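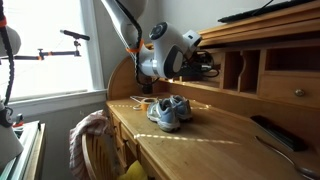 4.3 Recording a set of examples

Before you start, finish the arm check in 4.2 and make sure the Skunura recorder shows a steady green light.

1. Place the object pair on the work surface where the gripper can reach it from above. For the shoe task, stand both sneakers side by side with the toes pointing the same way.

2. Raise the arm to its start position, with the gripper pointing down and clear of the objects.

3. Check the cable along the arm. It must hang in a loop with enough slack for the wrist to turn both ways.

CAUTION: Keep hands and loose clothing away from the arm while the motors are on.

4. Enter the task name on the Skunura screen. Use the same spelling every time. "Shoes" and "shoe pair" are saved as 2 separate tasks.

5. Press Record, wait for the tone, and guide the arm through the task at an even speed. Press Stop when the gripper is back at the start position.

6. Mark the example Keep or Discard. Keep slow or clumsy examples if the task was completed. Discard any in which a person touched the objects.

7. Move the objects a little and repeat from step 2. Stop after 65 examples and let the motors cool.

Note: Sunlight moves across the surface during the day. Record at different hours, with the blinds both open and closed.

Note: Training will not start with fewer than 2,000 kept examples per task. To check the total, open Tasks > Count.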